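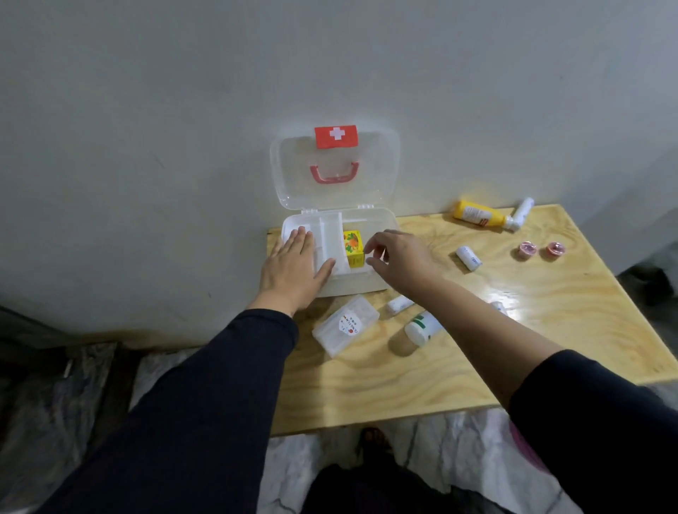 Category: Wholesale Produce > Packing and Shipping > Cherries

Home | Ask the Community | Growers | Packers | Receivers | Sign In

Rejected pallets and the temperature recorder: who decides which reading counts?

Posted by Bronwyn Tipoki

Our packing house at Ormsby ships sweet cherries to two regional receivers during May and the weeks that follow. A recent load of 724 cartons was inspected on arrival at the Stanau terminal, and 108 of those cartons were refused on the ground that the fruit had been carried too warm. The receiver relied on pulp readings taken at the dock. The recorder placed in the trailer at loading shows air temperature within the agreed range for the entire trip, apart from a short rise shortly before the doors were opened.

The sales agreement states only that the product is to be "maintained at the temperature specified by the shipper." It does not state whether this means air or pulp temperature, nor where in the load a reading is to be taken. The carrier has declined responsibility and refers us to the recorder. The receiver has declined to consider the recorder at all.

I would be grateful for guidance from members who have dealt with a similar matter. In particular, I wish to know whether the recorder should carry greater weight than the dock readings, and whether we are obliged to accept the return of the refused cartons while the matter remains open. The remaining cartons were accepted without comment and have been invoiced.

Tags: cherries, cold chain, claims, receiving

Posted by Ifor Prosser

The two readings measure different things, and neither one replaces the other. A recorder fixed to the trailer wall reports the air that passes over it. Pulp readings report the condition of the fruit. It is quite possible for the air to remain in range while the fruit arrives warm, and the usual cause is that the fruit was loaded warm. Trailer units are built to hold a temperature and will bring down a full load of fruit only very slowly.

The first document you should locate is therefore your own loading record. If pulp readings were taken at your dock and signed by the driver, your position against the carrier and the receiver is considerably clearer. If no such readings exist, the receiver will argue that the fruit was never properly cooled, and the recorder will not answer that point.

I would next request the following from the receiver in writing:

- the time at which the doors were opened and the time of each pulp reading
- the pallet position and the number of fruit tested on each pallet
- the make of thermometer and the date on which it was last checked
- photographs of the refused cartons with the pallet tags showing

In a dispute our office handled for Drisum, the pallets had stood on an open dock for 40 minutes before any reading was taken, and the claim was settled at a much lower figure once this was known. A short rise near the end of the recorder's trace may indicate that the unit was switched off at the gate. You should ask the carrier for the download from the unit itself, as this will show when it was running.

With regard to the returned cartons, I would advise against leaving them where they are while letters are exchanged. Cherries lose value daily. It is common for the parties to agree in writing that the fruit may be sold for the best available price, with each side keeping its rights as to the difference. An independent inspection should be arranged before any such sale. Please have the agreement itself reviewed by a qualified person, as terms differ and I have not seen yours.

Posted by Brorumov Receiving Desk

Receivers generally go by pulp. Our terms say so on page one. Shippers are advised to read the receiving terms before loading.

Posted by Bronwyn Tipoki

Thank you both. The loading record has been found and shows pulp readings for the first and last pallets only, with the driver's signature. I have written to the carrier for the unit download and have proposed a sale of the refused cartons on the basis Mr. Prosser describes. The receiver has asked for until noon tomorrow to reply.

This page has been viewed 3492 times.

Contact the Moderators | Community Rules | Copyright Produce Trade Help Community | Back to Top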